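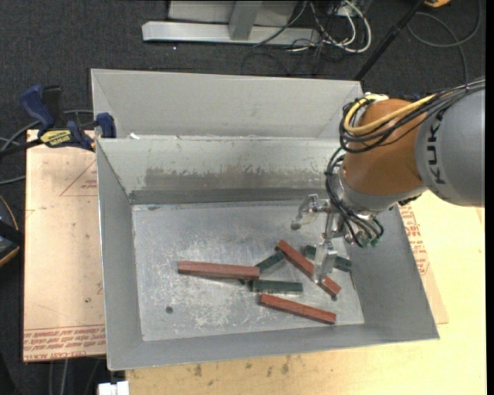
3.2 Surface wear of the sheet-metal bins

Figure 4. One of the gray bins at the Kiltwood site with six rectangular blocks, three reddish-brown and three dark green. The worn band on the inner back wall has a ragged upper edge.

The bins studied in this work are made of gray sheet metal and have a rectangular floor with inclined walls. They were in daily use for the storage of short blocks before we began our inspection. In Zulto and Vilodness, the two smaller sites, the bins were repainted in October, and for this reason they are left out of the present section. All results given below come from Kiltwood, where no bin was repainted or repaired during the whole period of the study. The last inspection was made on 12/30/20.

We divided the inner surface of each bin into zones: the floor, the lower part of the walls, and the upper part of the walls. The zones were inspected separately, always by the same two persons, and the result was written on a paper form before the next bin was opened for inspection. In total 186 zones were inspected. Visible wear was found in 151 of them. In 37 of these worn zones the damage was judged as deep, which means that the edge of the mark could be felt with the fingernail. The remaining marks were superficial and had no influence on the use of the bin.

The floor is the zone where wear is easiest to see. In Figure 4 it is scratched and carries pale scuffs and cloudy patches. Such patches were common in our material, and we could not separate them clearly from the residues of cleaning agents. Therefore they were recorded but not used in the calculation of the wear score. Small holes in the floor, such as the two dark ones visible in the figure, were also excluded. A mark which started at the border of a hole was counted only if it was longer than the width of the hole.

The walls show a different picture. On the back wall of the bin in Figure 4, the upper part is pale and chalky, while a wide brownish-gray band lies under it, and a darker strip follows where the wall meets the floor. We used the upper border of this band to measure the height of wear. As the border is ragged, one single reading would depend too much on the chosen point. We took the height at equal distances along the wall and used the median value. The dark strip at the bottom was treated as a part of the band, although it is possible that it has another origin – collected dust, for example – and this question was not examined further.

The arrangement of the blocks was also recorded before each bin was emptied. We use the term "crossed" when one block lies over another at a clear angle, and "parallel" when two neighboring blocks have nearly the same direction. In the figure, a long red block rests with its right end over a green block, and a second red block crosses over another green one. Both pairs were classified as crossed. The color of the blocks has no meaning for the classification. It was noted only to make it easier to identify the same block in the forms.

In the earlier Dhanial survey only the floor was scored, and the walls were described in general words. A direct comparison of the total scores is for this reason not possible. The floor scores can be compared with some care, because the same scale was used, but the lighting conditions in that survey were not reported. The relation between crossed blocks and the height of the wall band is treated in Section 3.3.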